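Accueil Actualités Comprendre Nos institutions Jeunes lecteurs Contact

Flodik junior
Avril, par Teodor Vasiliu
Temps de lecture : 5 minutes

Qu'est-ce qu'une commission d'enquête ?

Dans une démocratie, les personnes qui gouvernent doivent rendre des comptes. Elles dépensent l'argent de tous et prennent des décisions qui touchent la vie de chaque habitant. Les élus d'une assemblée ont donc deux grandes missions : voter les textes et contrôler ce que font les dirigeants. La commission d'enquête est l'un des outils de ce contrôle.

Il s'agit d'un petit groupe d'élus, choisis par leurs collègues, qui cherche à établir ce qui s'est passé dans une affaire précise. Le groupe travaille pendant quelques mois, puis il remet un rapport et cesse d'exister. 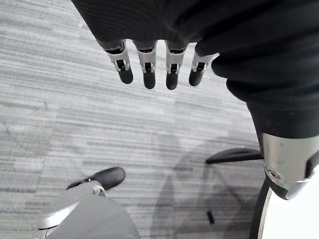
Quatre doigts robotisés, chacun terminé par un embout noir.

Un cas concret : le pont de Gamau

À l'assemblée de Gamau siègent 54 élus. L'an dernier, ils ont appris que la réparation d'un pont, confiée à l'entreprise Filtell, avait coûté bien plus cher que prévu. Certains habitants voulaient savoir pourquoi. D'autres affirmaient que le contrat avait été signé trop vite. Une pétition a réuni 2000 signatures, et l'assemblée a voté la création d'une commission d'enquête de 24 membres.

Il faut bien distinguer une accusation et un fait. Une accusation est une phrase que quelqu'un prononce. Un fait est une chose que l'on peut vérifier, à l'aide d'un document, d'une facture ou de plusieurs témoignages qui concordent. Tant que la vérification n'a pas eu lieu, la personne mise en cause ne doit pas être présentée comme coupable.

Qui fait partie de la commission ?

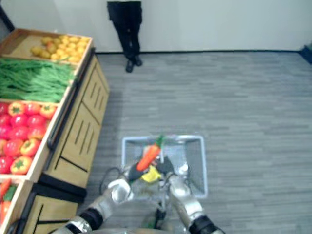

Les élus qui partagent les mêmes idées se réunissent dans un groupe politique. Chaque groupe obtient dans la commission un nombre de places qui dépend de sa taille. On peut penser à l'étal en bois de la photo : les haricots verts ont leur compartiment, les petites pommes de terre ont le leur, et les poivrons partagent celui des tomates. De la même façon, un grand groupe occupe plusieurs sièges, tandis que de petits groupes s'entendent parfois pour en partager un. Cette règle évite que la majorité enquête seule sur ses propres décisions.

La commission désigne ensuite un président, qui organise les réunions et donne la parole, et un rapporteur, qui rassemble les informations et rédige le texte final. À Gamau, ces deux fonctions reviennent à des élus de groupes opposés.

Comment se déroule une audition ?

Une audition est un entretien officiel. La personne convoquée s'assoit face aux élus et répond à leurs questions. Avant de commencer, elle prête serment, ce qui signifie qu'elle s'engage à dire la vérité.
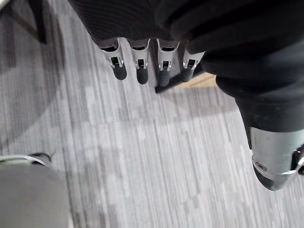
La plupart des auditions sont publiques. Les citoyens et les journalistes peuvent y assister. Certaines se tiennent toutefois à huis clos, c'est-à-dire sans public, par exemple lorsqu'un témoin doit parler d'un secret protégé par la loi.

Les élus lisent aussi beaucoup. Dans l'affaire du pont, ils ont demandé les lettres, les plans et les comptes du chantier. Le dossier comptait 2623 pages. Des agents de l'assemblée les ont classées par date.

La commission est-elle un tribunal ?

Non. Elle ne peut ni condamner une personne, ni lui infliger une amende, ni l'envoyer en prison. Ces décisions appartiennent aux juges, qui sont indépendants des élus. Si la commission découvre un fait grave, elle transmet ses informations à la justice.

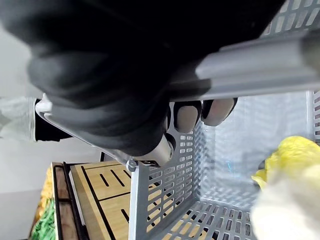 Elle peut en revanche formuler des recommandations. Dans son rapport, la commission de Gamau a proposé que tout contrat important soit lu par deux services différents avant la signature. L'assemblée débattra de cette proposition à la prochaine session.

Les mots à retenir

Audition : entretien officiel mené par des élus.
Huis clos : réunion à laquelle le public n'assiste pas.
Rapporteur : élu chargé de rédiger le rapport.
Serment : engagement solennel à dire la vérité.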